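Open Day at the Hodeo Workshop

Photos and notes from the July 11, 2025 visit
Text by Rafia Satti

The Hodeo workshop opened its doors for an afternoon and an evening, and the members who signed up got a fairly complete look at how the Kindar project runs. Kindar is the part of Hodeo that works on picking up everyday things: bottles, cups, books, bags, boxes, the stuff that sits on any kitchen table. Visitors came in two groups, the first after lunch and the second after supper, with a break between them so the staff could eat and reset the room.

I went with the second group. What follows is a short account of the evening and a picture from it. The longer write-up, with the questions people sent in ahead of time, will go into the August newsletter.

The talk

Huia Tamihana gave the introduction. She kept it to twenty minutes and used no slides. Her main point was that a robot arm learns a grip far better from many examples than from a set of rules, and that the examples have to come from people doing ordinary tasks in ordinary clutter. The people who record them use a hand-held gripper, built to match the fingers that will later go on the arm. The operator holds it, walks up to the table, picks something up, moves it, and puts it down again. The camera rides on the tool, so it sees roughly what the arm will see.

Kindar has 4,000 of these recordings so far. Of those, 3,000 have been checked by a second person and marked as usable. The rest are waiting, or were thrown back because the operator dropped the item or moved too fast. Tamihana said the checking takes longer than the recording and is the part they would most like help with.

She also went over what makes a good recording. The operator should come in at a steady pace, close the fingers once, and hold still for a moment before lifting. Going back for a second try is fine, but it gets logged as a second try. She asked us to remember that when our turn came, and most of us forgot.

The fingers and the pads

Declan Waaka had a tray of spare parts out and passed them along the benches. The pads get the most attention. They wear down first, and a change in the surface changes what the gripper can hold. The current ones have ridges. An earlier smooth set did fine on boxes and poorly on anything round, and a foam set that came after it picked up dust and had to be wiped down between runs. Waaka keeps the old sets in labeled bags and goes back to them when he wants to compare.

The ridged pads are made in-house under the name Skonine, and a set takes most of a day to print and clean up. Ruddock, the shop across the yard, cuts the harder parts.

Somebody asked how strong the grip is. Waaka's answer was that strength is the easy part, and that a person can crush a paper cup with the tool on the first try. He had a bag of crushed cups to show for it.

Trying it

After the talk each visitor got a turn. The tool is heavier than it looks, and most of the weight sits forward of the hand. Books were hard for nearly everyone, especially thin ones lying flat, where there is no edge to get under. Gift boxes were easier if you came at them square. I managed a box on my second try and gave up on a paperback.

The usual first item for a beginner is a water bottle. It stands up by itself, it has a waist you can aim for, and you can tell right away if you are squeezing too hard. Our group started there and moved on to other things as people got used to the trigger.
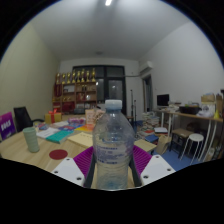

Water bottle between the ridged pads, with books and papers spread over the table behind it. The black fingers close on its lower sides.

Zoia Dmytriv wrote in afterward to say that the bottle was the one task she thought she had down, until she was asked to do it again from the other side of the table. Her wrist wanted to turn the wrong way and she knocked it over twice. She would have liked more time on that and less on the parts tray — fifteen minutes each is short when you are learning to hold something new. She also asked whether the recordings from visitors are kept. Tamihana's reply was that they are kept only if the visitor signs the form, and that first attempts are useful because beginners make mistakes the staff no longer make.

Numbers and next time

Sign-up for the open day closed with 101 names on the list. Each practice session is limited to 9 people, so not everyone who came for the talk could stay for a turn. Those who missed out have first choice of places in August.

The August sessions will have the same introduction and a longer practice period. Hamish Partington is taking names at the front desk and by email. Please say whether you are left-handed, as there is a second tool set up for that and it needs to be charged beforehand. Closed shoes are required in the workshop. Children are welcome at the talk with an adult, and the practice part is for ages twelve and up.

Parking is in the yard behind Ruddock. The side gate is locked after the second group arrives, so latecomers should ring the bell.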